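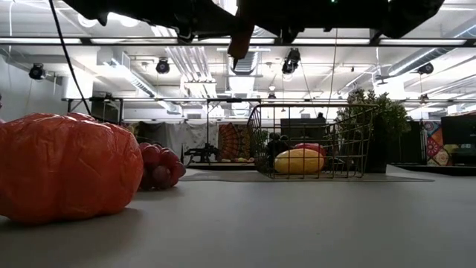
Why can't the robot just look at the fruit and grab it, asks Rebelo, a reader of these pages. It has cameras, and cameras see better than I do.

The short reply is that a camera does not see anything. It sends out numbers. A color picture is a grid of tiny dots, and each dot is three numbers: how much red, how much green and how much blue. Nothing in the grid says "melon" or "basket." Turning those numbers into names and places is a job for software, and that part of the software is called perception.

Perception

At Ganudcombe the perception program is named Nirkesex. It was trained on 762 labeled pictures. Labeled means that a person drew an outline around each object and typed its name. The program compares its own outlines with the human ones, measures the error and changes its settings a little. Then it does this again, many times over.

Some objects are easy to outline. A smooth yellow melon is mostly one color and has one edge. Grapes are harder. Is a bunch one object or many? The program has to be told, and at Ganudcombe a bunch counts as one. Shiny surfaces cause errors too. A bright highlight on an orange pumpkin shape is nearly white in the numbers, so the program may leave a hole in its outline at that spot.

Wire is the worst case. A wire basket is mostly gaps. The program gets a few dots of basket, then a few dots of whatever is behind it, then basket again. It must decide that all the thin pieces belong together, and that a fruit seen through them is still one fruit.

Each answer comes with a score from 0 to 100. If the score is under 60, the program does not pass the object on. It asks for another picture.

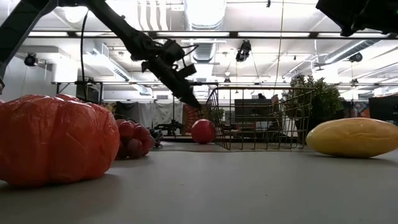

Planning

Once the software has a list of objects and their places, a second program takes over. It is called the planner. Its input is a goal, such as "put the apple in the basket." Its output is a path for the arm.

A path is a list of poses. A pose is one angle for every joint in the arm. The planner tries a pose, checks whether any part of the arm would touch something, and keeps it or throws it out. Fingers are easy to remember, but the check covers the elbow and the cable as well. A typical path here has 40 poses.

The planner also picks the order of the steps. If the basket is on its side, an apple cannot be dropped in from the top. The planner has to add a step to stand the basket up first, or report that it has no plan. Reporting "no plan" is a correct result.

Control

The third program is control. It reads the angle of each joint, compares it with the angle the path asks for, and sends the motor a small correction. It repeats this 60 times every second. If the gap is large, the correction is large. If the gap is small, so is the correction — otherwise the arm would swing past its target and have to come back.

You can try this at home. Close your eyes and reach for a cup. Then do it again with your eyes open, slowly, and notice how your hand keeps changing direction by small amounts. That is a control loop.

Words to know

Label: a name a person gives to part of a picture.
Pose: one angle for every joint.
Path: a list of poses in order.
Loop: steps that a program repeats.

The next page in the Clitthorpe series covers grippers, and how hard a finger should press on a grape.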